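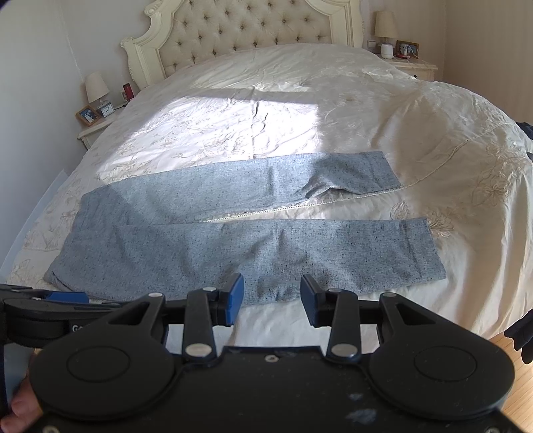

Gönül Yurt wants to know if she'll be folding pants for the rest of her working life or teaching something else to do it, and could somebody please put the answer in writing. Fair enough, Gönül! I promised I'd type up how we do trousers now that part of our housekeeping day at Latar goes into training the folding system, so here goes.

Before you start, check your sheet. Trousers are on the Sereo list, shirts aren't yet (February, I'm told).

1. Lay the pair flat on its side across the bed, legs apart enough that you can tell one from the other. Wrinkles are fine, leave them in. The system has to learn wrinkles.

2. Open both grippers all the way before you go near the fabric. I still forget this - my first week I dragged a whole bedspread along with me.

3. Pinch the hem of the near leg and bring it over the far one. Go slower than you would by hand.

4. Waist to hem, then once more. Let go, back off, done.

If a fold goes bad, finish it anyway and mark it on the sheet. Don't sneak in a bare hand to fix it.

What changes for us: the target is 70 folds a shift, and those hours come off your room count. Anisa Halim got that in writing, so hold them to it. I did 106 one day and my wrists complained all weekend, so please don't copy me. Swap out after 4 rooms - you'll feel it if you don't.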